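Product Review: Hastar Woven Laundry Tray, Shallow Model
Published January 12, 2018

The Hastar tray was bought for the shared laundry room at Brilorura, a residence with 80 rooms. It replaced a set of tall plastic hampers that had become difficult to clean. The review period was 17 weeks. Residents were asked to use the tray for sorting, carrying and folding, and to report any snagging or damage at the front desk.
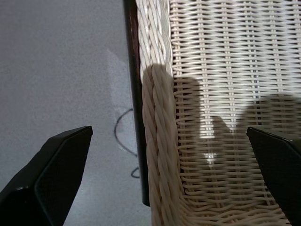
Snagging was the chief concern before purchase. Earlier baskets from Stinel had rough joints inside the rim, and residents complained of pulled threads in knitwear. No such complaint was received about the Hastar tray. Two residents did report that lint collects in the weave and must be brushed out by hand. The care leaflet does not mention this and should.

Capacity is modest. The tray holds a small mixed load comfortably, but bath towels and bed linen require a second trip. Households that wash once a week may prefer the Khamphan hamper, reviewed last April, despite its greater weight.

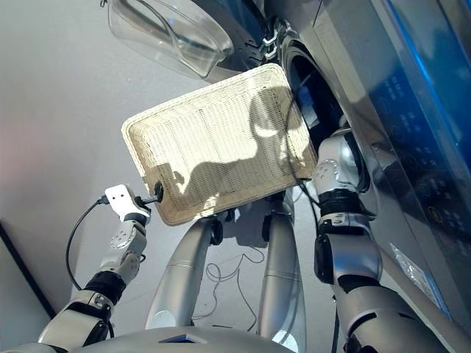 The low sides are a clear benefit to residents who find bending into a deep hamper painful. Small items such as socks are easy to find. The same feature is a drawback on stairs, where a full tray must be kept level. Handles would be welcome. 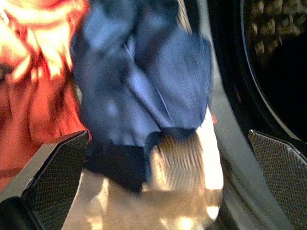
Blue garment, medium shade, crumpled.

Each tray comes with a spare cotton liner, which ran slightly in its first wash and should be laundered separately. Delivery took 6 days. Replacement liners are sold only in packs of two.

Rating: Recommended for small loads and for users with limited reach. Not recommended for bed linen.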